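# Flisico 오투빌 수집장 방문 보고

작성 구분: 사내 공유용
방문 시기: 4월, 오전 10시~오후 3시

Flisico가 Otunville에서 운영하는 시연 데이터 수집장을 방문하였다. 방문 목적은 당사 Gaber 과제(욕실 설비 취급 동작 학습)에 외부 수집 데이터를 도입할 수 있는지 검토하는 것이다. 로봇 본체는 수집 단계에서 사용하지 않으며, 작업자가 손에 쥔 그리퍼로 동작을 수행하고 그리퍼에 달린 카메라 영상과 개폐량, 자세 추정값을 함께 저장한다.

## 수집 절차

작업자는 시작 전 교정 자세를 취하고 개폐 영점을 맞춘다. 이후 과제 카드에 적힌 동작을 한 건씩 수행한다. 한 건의 상한은 50초이며, 초과분은 자동으로 폐기된다. 현재 과제 카드는 28종이다. 수전 레버 조작, 변기 뚜껑 개폐, 세면장 문 여닫기가 대부분을 차지하고, 상자에서 부속을 꺼내는 과제가 일부 포함된다.

공간은 위생도기가 놓인 넓은 실내 한 곳을 그대로 쓴다. 여러 명이 같은 공간에서 움직이므로 다른 작업자가 화면에 들어오는 경우가 잦다. Flisico 측은 이를 결함으로 처리하지 않고 해당 구간에 태그만 부여한다고 설명하였다. 배경 변동에 대한 강건성을 확보하려는 의도이나, 근접 교차 구간에서 자세 추정이 얼마나 흔들리는지는 별도 수치를 받지 못하였다. 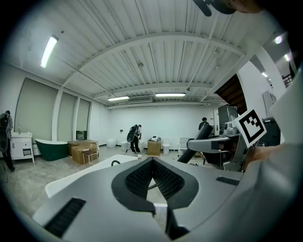
*그림 1. 그리퍼 카메라 시점의 수집 공간. 오른쪽은 사각 마커가 부착된 다른 그리퍼 장치.*

핑거 패드는 표면에 격자무늬가 있는 검은색 부품이다. 교체 주기는 800건으로 정해져 있다. 패드 마모가 개폐량 값에 미치는 영향은 교정 절차에서 보정한다고 하나, 교체 직전과 직후의 비교 자료는 확인하지 못하였다.

## 품질 검수

검수는 Lilludell이라는 자체 도구로 진행한다. 프레임 누락, 시각 동기 오차, 과제 완료 여부를 차례로 판정하며 마지막 항목은 사람이 영상을 보고 결정한다. 방문 당일 오전분은 293건이었고, 퇴장 시점까지 검수가 끝나지 않아 합격률은 기록하지 않는다.

눈에 띈 문제는 다음과 같다.

- 광택면이 많다. 욕조 외면과 바닥 타일에 조명이 비치며, 특징점 추적에 불리할 수 있다.
- 흰색 도기와 흰 벽의 대비가 낮아 변기 윤곽 분리가 어려운 각도가 있다.
- 과제 실패 사례는 폐기 대상이다. 당사는 실패 후 재시도 구간이 필요하므로 보존을 요청하였다.

## 후속 조치

1. 표본 데이터 50건을 수령하여 당사 변환기로 좌표계와 시각 정보를 확인한다.
2. 작업자 교차 구간의 태그 기준 문서를 요청한다.
3. 실패 사례 보존 시 단가 변동 여부를 회신받는다.

도입 여부는 1번 결과가 나온 뒤 판단한다. 야간 조명 조건의 수집은 이번 협의에서 다루지 않았다.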